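# Notice to Passengers Regarding Property Left on the Skutport Boat

The Walurton Ferry Office wishes to inform the public that the crossing between Walurton and Skutport will cease at the end of April, and that the Lost Property Room at the Walurton landing will close on the same afternoon. Passengers who believe that something of theirs may be held there are asked to read the following with care.

The Room has been open for 64 years. Under the Rules of the Crossing, any article found on board is to be entered in the register, given a number, and kept until it is asked for. The Rules set no limit on the time an article may be kept. The Office has been advised that this was an oversight. It has nevertheless been followed.

There are at present 349 articles in the Room. A full list may be read at the counter. The Office regrets that it can't be sent by post, as the clerk who kept it wrote in pencil, and the copying machine at Stuvton does not take pencil well.

## Umbrellas

Umbrellas are kept on the long rail behind the door. Passengers claiming an umbrella will be asked to say on which side of the boat they were sitting. This question was introduced following a dispute over a black umbrella, in which both parties described the handle correctly. Both had sat on the river side. The umbrella was given to the elder of the two, who left it on the boat again the next morning, and it has been on the rail ever since.

## Shoes

The Office holds more single shoes than pairs. It has often been asked how a person can leave a boat with one shoe, and it has no view on the matter. Single shoes are placed in open bins and may be tried on in the presence of the clerk. The bench by the window is provided for this purpose and should not be used for waiting.
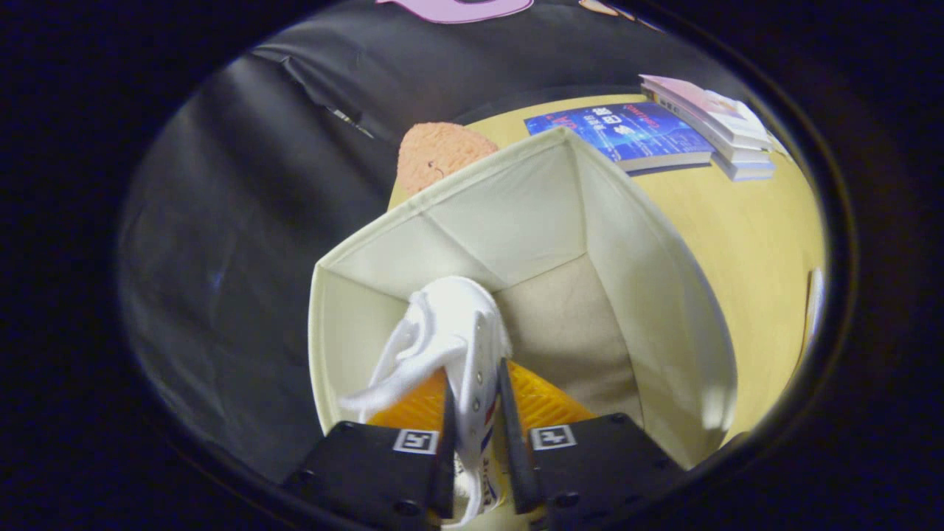

*White shoe, with open fabric bin.*

A passenger from Skutport has called each spring to look through the shoes. She does not say which shoe she has lost. She looks at them all, thanks the clerk, and takes the last boat home. The Office wrote to her in March to explain that this year's visit would be the final one, and enclosed a ticket. She returned the ticket with a note saying that she would prefer to pay.

## Articles of No Stated Use

A number of articles have been entered under this heading where the clerk of the day could not say what they were. The Office has tried to reduce the list. An iron hook was found to belong to the boat itself and was returned to the deck, where it is now in use. A jar of buttons was claimed by a school. A folded sheet of music, marked only "Song", was claimed by three separate people, each of whom was invited to hum it. The three tunes were different. As none of the claimants could read music, and as the clerk could not either, the sheet was sent to the church at Stuvton to be played.

The organist reported that it was not any of the three. The Office then wrote to all the claimants. Two did not reply. The third came to the landing and asked whether he might hear it all the same. Arrangements were made, and he travelled to Stuvton at the Office's expense. He afterwards stated that it was not his, that he was sorry to have caused trouble, and that he would like to have it if no one else came. No one else has come. The sheet will be released to him on the last day.

## Articles in Boxes

Small articles are kept in boxes on the upper shelves. Each box is numbered, and the number is repeated in the register together with the month of finding and the state of the river. It is not known why the state of the river was recorded. Successive clerks have kept up the practice, and the entries are now the only record of its kind for the years before the weir was built. The Water Board has asked for the register when the Room closes. So has the museum at Stuvton. The Office has not yet answered either of them.

Passengers should note that certain boxes have been entered in the register as containing nothing. In such cases the box itself is the article.

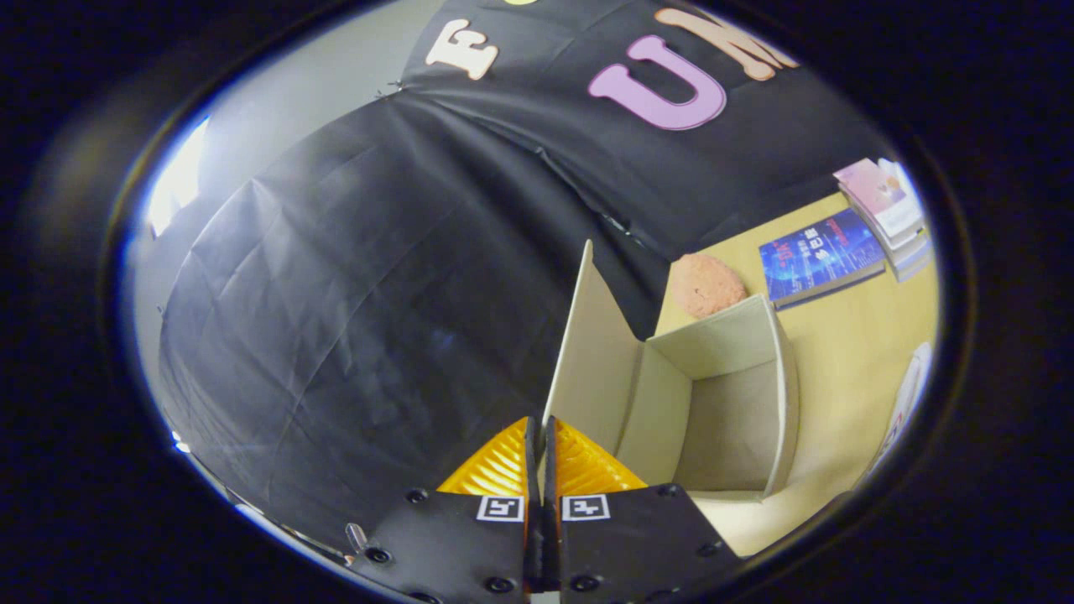
The best known of these is Box 80. It was handed in by a deckhand on a winter evening at twenty minutes to six, and the entry reads: "One box, empty, tied with string. River high." Two days later a man came to the counter and described it exactly, including the knot. He was asked to sign. He asked in turn whether it had been opened, and was told that the clerk had been obliged to do so in order to complete the entry. He thanked the clerk and said that in that case he would leave it.

The clerk reported the conversation to the Office, as the Rules require. A letter was sent expressing regret. A second letter was sent offering to tie the box again with the same string, which had been kept. Neither was answered, but the man went on using the crossing. He took the early boat to Skutport and the evening boat back for some 15 years, and wished the clerk good evening each time he passed the counter. The matter was not raised again by either side.

When the clerk retired, she asked that a line be added to the entry. The Office considered the request and allowed it. The line reads: "Opened by me. I should have shaken it first." The Rules were amended in the following year, and boxes which make no sound when shaken are now entered as "not examined".

## Articles Which Are Not Property

The Office must remind passengers that it can't hold messages. Over the years the counter has received notes to be passed to a person in a green coat, a person who might be travelling in either direction, and a person who used to travel. These were accepted in error. They have been entered in the register as paper.

Persons who own or have owned a green coat, and who travelled regularly from the Walurton side, may apply at the counter, where the relevant paper will be read to them or handed over as they prefer. The clerk has been told not to ask questions.

The Office is also unable to accept the return of articles already claimed. In recent weeks several passengers have brought back gloves, hats and, in one instance, a walking stick, all of which had been properly signed for. When asked the reason, they said that they had wished to see the Room again. It is open to the public during the usual hours and no article is needed in order to enter.

## Arrangements for the Last Day

The Room will open at eight in the morning and will close when the evening boat has been made fast. Articles not claimed by that hour will be carried across to Skutport on a special sailing and placed in the waiting room there, which has been kept dry for the purpose. They will remain in order of number. The bench will go with them.

Passengers may travel on the special sailing without charge if they are willing to hold something. Umbrellas must be carried closed. Those given boxes are asked to keep them level and not to shake them, as all the boxes have been entered and no further examination is required. Shoes will travel in their bins.

The passenger from Skutport who calls each spring has been told of these arrangements and has asked whether the bins will be on the open deck or below. She has been informed that they will be below, next to the stove, and that a seat can be kept for her beside them. She has agreed to this, on condition that she is sold a ticket.

The register will be carried by the former clerk, who has been asked back for the occasion. She will make the final entry on arrival. Under the Rules it must give the month and the state of the river, and a pencil will be supplied.

By order of the Walurton Ferry Office.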